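Cuaderno del taller, mayo. Segunda tanda de jabón de oliva y coco

Empiezo a escribir a las nueve y cuarto de la mañana, con el café al lado y las manos todavía oliendo a laurel. La tanda anterior (la que llamamos Damasceno, por el aceite de laurel y porque nos hacía ilusión el nombre) lleva ya 25 días en la balda y por fin me he atrevido a cortar un trocito para probarla. Hace una espuma pequeñita, cerrada, muy cremosa, y se aguanta bien en la mano. El color me gusta menos: por fuera se ha quedado de un beige tirando a gris y por dentro sigue verde aceituna. Ya sé que es lo normal con el laurel, pero yo esperaba un verde más parejo, qué le vamos a hacer.

La de hoy es más sencilla. Para el molde Skitard, el alargado, he preparado la mezcla de siempre: 268 gramos de oliva, 116 de coco y el resto de manteca de karité, que la peso aparte y la tengo apuntada en la hoja de la calculadora (está pegada con celo en la puerta del armario, por favor no la quitéis otra vez para apuntar la compra). La sosa la volví a calcular dos veces, porque cambié el karité por uno sin refinar y no me fiaba de haber actualizado la fila. Salía igual. Sobreengrasado al seis por ciento, como la última.

Primera pega del día: la báscula Votness. Arranca bien, se pone a cero bien y a los diez minutos empieza a bailar dos gramos para arriba y para abajo. Con los aceites me da lo mismo, pero con la sosa no, así que la sosa la he pesado en la pequeña, en dos veces. Le he cambiado las pilas y sigue igual. Le pongo encima la pesa de 200 gramos y me marca 200, luego 201, luego 199, luego otra vez 200... En fin, queda apartada para todo lo que no sea aceite. Si alguien tiene otra en casa que la traiga, que esta me pone de los nervios!

La lejía la hice fuera, en el patio, con la jarra metida en el fregadero viejo con agua fría. Subió muy deprisa de temperatura y luego le costó un buen rato bajar. Mientras tanto derretí el coco y el karité al baño maría y añadí la oliva al final para que me enfriara todo de golpe, truco que recomiendo mucho. Junté las dos cosas a 38 grados una y 36 la otra.
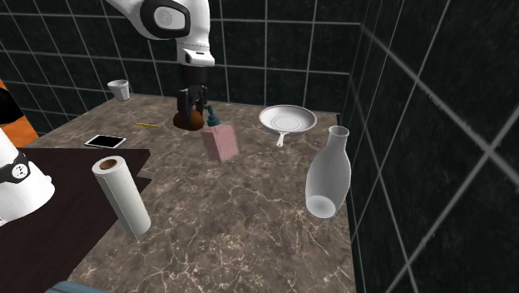
La traza tardó más que la otra vez. Estuve con la batidora a golpecitos, parando y removiendo a mano - la última vez me pasé y se me quedó un puré que no había quien alisara - y a los doce minutos seguía líquida como una crema de verduras aguada. Me puse nerviosa, claro. Luego, en cosa de un minuto, espesó y ya dejaba dibujo en la superficie. Le puse entonces la esencia Wosora de romero, la del frasco empezado, y noté que aceleraba un pelín, nada grave. Con la esencia nueva no sé cómo irá, el frasco pone otro lote y huele bastante más a alcanfor.

Al verter hice lo de siempre: medio molde, unos golpes contra la mesa para sacar burbujas, la otra mitad, más golpes. Por encima unas ondas con el mango de la cuchara, que quedan monísimas el primer día y después al cortar se desmoronan las puntas. Tapado con el cartón y dos toallas. A las cinco de la tarde le he puesto la mano encima y estaba calentito, con el centro más oscuro, así que la fase de gel ha arrancado. No he levantado más las toallas, palabra.

Cosas que se me han olvidado y luego se me olvidan otra vez:
- forrar el molde ANTES de mezclar la lejía, y con el papel bien doblado en las esquinas (la otra vez salieron todas las pastillas con una arruga)
- apuntar la temperatura del taller, hoy 21
- el vinagre no es para la piel, si cae lejía encima va agua y mucha agua. Lo repito porque vi la botella puesta otra vez al lado de los guantes
- quedan dos pares de guantes largos

Mañana por la mañana miro si se deja desmoldar. Si está blando lo dejo otro día entero, que con tanta oliva no hay prisa. Quiero cortar más fino que la Damasceno, a dos centímetros y medio, y guardar las dos puntas para probarlas a las cuatro semanas y otra vez a las ocho. También me gustaría hacer una tanda pequeña sin esencia ninguna y con la misma agua, para saber si la traza tan lenta venía del karité o de mezclar tan frío. Hace falta comprar sosa, queda medio bote.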